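Member Forum > Customer Operations > Claims and Complaints

Thread: Single point of contact for claims customers: request for members' experience

Posted by HVo_ClaimsService
Colleagues, I would be grateful for members' views on a proposal now before our management team. Cluvodthorpe is a household and small business insurer. At present a claims customer may speak to any handler in the department. The proposal is that every claim expected to last more than 40 days should be given a named handler, who would remain responsible for it until settlement.

The case for the change rests on our complaints records. The customers who write to us are seldom unhappy with the amount paid. They are unhappy at having to explain the same burst pipe to a different person on each call. The case against is cost, and the question of cover during leave.

I should like to hear from any firm that has introduced such an arrangement, and in particular from any that has withdrawn it.
Hằng Võ

Posted by Quillfeather
We introduced named handlers at Vollgate and have kept them. Complaints about repeated explanations fell in the first quarter. Complaints about unreturned calls rose in the same period. Customers who had been given a name would not speak to anyone else, and would leave a message instead of accepting help from a colleague who had the file open.

We dealt with this by naming two handlers in the opening letter. I would recommend that you do so from the outset.

Posted by R_Ashdown_Ops
I must record a different view. My firm ran a pilot with a team of 50 handlers and ended it. The difficulty lay in the uneven spread of work. A handler with three contested subsidence claims could not take anything further, while the colleague at the next desk had capacity and was not permitted to assist. Average settlement times lengthened.

In my opinion the underlying problem is poor file notes. If the notes are complete, any handler can take the call and the customer need not repeat anything. Naming a person is an expensive way of avoiding that discipline.

Posted by Quillfeather
With respect to the previous contributor, every firm I have worked for has had a policy on complete file notes, and in none of them were the notes complete. A handler who expects to take the next call writes a better note than one who does not. I also wonder whether the pilot was arranged by claim value or by expected length. The two give very different workloads.

Posted by R_Ashdown_Ops
It was arranged by value, with a threshold of £2000. I accept that expected length might have given a fairer spread. I do not accept that it would have changed the outcome.

Posted by Marram
May I ask how the expected length is to be estimated at first notification? We tried something similar using Irex, which sorts new claims by type, and a good number of escape-of-water claims were placed in the short category and then ran on for months once drying was under way. Those customers were passed to a named handler late, when they were already dissatisfied.

Posted by HVo_ClaimsService
Thank you all. To answer Marram, the estimate would be made by the first handler and reviewed after the surveyor's report. I recognise that this leaves a gap, and I will raise the question of moving escape-of-water claims directly to a named handler whatever the estimate.

On the matter of two names, I had understood the practice to cause confusion over who decides. Could Quillfeather say how responsibility is divided?

Posted by Quillfeather
The first-named handler decides. The second may give information, arrange emergency payments and book contractors, but may not alter a decision on cover. The opening letter says so in one sentence. We had some early disputes between handlers over contractors' invoices, and those now go to the team manager.

Posted by Triệu_Desk
Our experience supports Mr Ashdown in part. Named handling worked well for bereaved and vulnerable customers and made little difference to anyone else. We now offer it to those customers and on request. Requests have been fewer than we feared.

Posted by R_Ashdown_Ops
I would have no objection to an arrangement of that kind.

Posted by HVo_ClaimsService
That is most helpful. The paper goes to management in November, and I shall set out three options: the full scheme, the scheme with two names, and the limited scheme described by our colleague at Triệu.

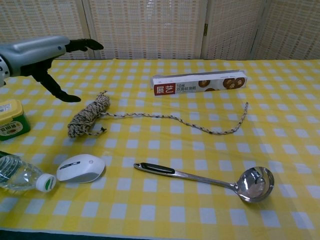
I shall also include Mr Ashdown's point on file notes, as a review of note quality will be needed under any of the three. If members hold a form of words for the opening letter which they are free to share, I should be glad to receive it by private message before the paper is circulated.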